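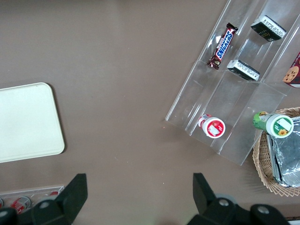 Page last changed: December 3, 2024

Home - Club diary - Allotment - Recipes - Say hello

The tuck shop table
Posted by Hiwot Fikre

I promised my sister I would write up the robotics club before I forgot it all, and I have put it off so long that the students have changed the table round again, so this is a bit of a muddle of old notes and new ones. Bear with me!

For those who are new to the blog, I help out two evenings a week at the student robotics club in Jidutport. I came to it sideways, having spent most of my working life in school kitchens, and I still can't write a line of code. What I can do is tell a group of very bright young people how a person serves food, and they seem to find that useful (or they are kind enough to pretend).

This year's project is called Pascual. The idea is a little snack counter run by a pair of arms: you ask for a drink, a chocolate bar or a sandwich, and the arms put together your order in a tray or a basket. It will be entered for the Vakeck student challenge in February, and the club has a grant of £2,000 to get there, most of which went before I had taken my coat off. The acrylic stands alone cost more than I thought possible for something you can see straight through.

We spent a whole evening on where things should go. I had strong feelings about this. In a kitchen you put what people ask for most where your hand falls first, and the Snickers and the biscuits ought to be easy to get at. The students had strong feelings too, mostly to do with angles and how wide the gripper fingers open, and in the end we stuck tape on the table and argued our way round it with cups of tea. The big drinks went to the back, the sweet things down the side, and the tray stayed in the middle, where I had wanted it all along. I did not say so more than twice. 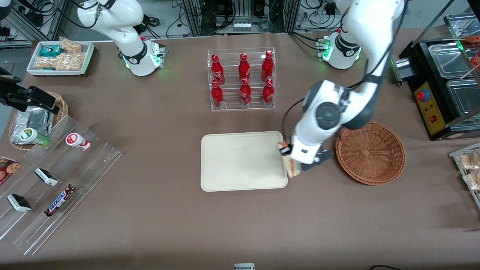
Both arms at the counter, with the Coca-Cola at the back and something small and wrapped over the tray.

I find it very easy to talk to the arms, by the way. "Mind the edge, love," and that sort of thing. The club has given up teasing me for it, and I have heard at least one of the second years doing it as well.

A good deal of the work is rather dull, and I say that fondly. Each order is run again and again, and after every go somebody puts the shop back as it was and writes a line in the log. The log is kept in a program called Flitex, which one of last year's students wrote and then left us without any instructions whatsoever, so there is a paper notebook beside it for when it sulks. When I last looked we were on run 1,236, and of those 827 had been marked as good. I thought that was marvellous. The students looked at it as if it were a bad school report. They are very hard on themselves, and I keep telling them that I dropped plenty of dinners in my first year too.

The sandwiches are my department. They are difficult little things from a gripper's point of view - soft, three-cornered and inclined to come apart if you look at them sternly. A chocolate bar will put up with a good squeeze, and a bottle mostly will, but bread remembers everything you do to it. We had a long talk about fillings and I was firm that nothing should be piled too high. We also talked about which way round a wedge ought to be put down. I say crust to the table and filling up, as you would on a plate for a visitor, but for the moment flat in the basket counts as a pass, and I have let it go until after February.

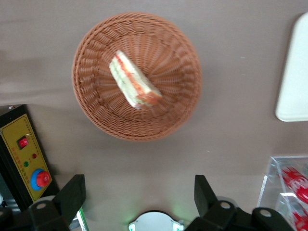 Sandwich in the basket, from the gripper's side of things.

I do like looking at the wrist camera views. You get so used to seeing the table from your own height that it is quite a surprise to look straight down into a basket, and I noticed the weave for the first time, after weeks of handling the thing.

What is left to do? The order list wants finishing, the speech part still cannot tell "cookies" from "Coke, please" when I say it, and there are 40 more sandwich runs on the list before the end of term. I have also been asked to be the customer for the practice days, which means being a bit vague and changing my mind halfway through. I have said I will need no rehearsal.

I will put up the recipe for the ginger loaf next time, as two of you have asked for it. It does want the black treacle, so don't be tempted to use syrup.

Hiwot

Contact Hiwot | © Hiwot Fikre, all words my own | Back to top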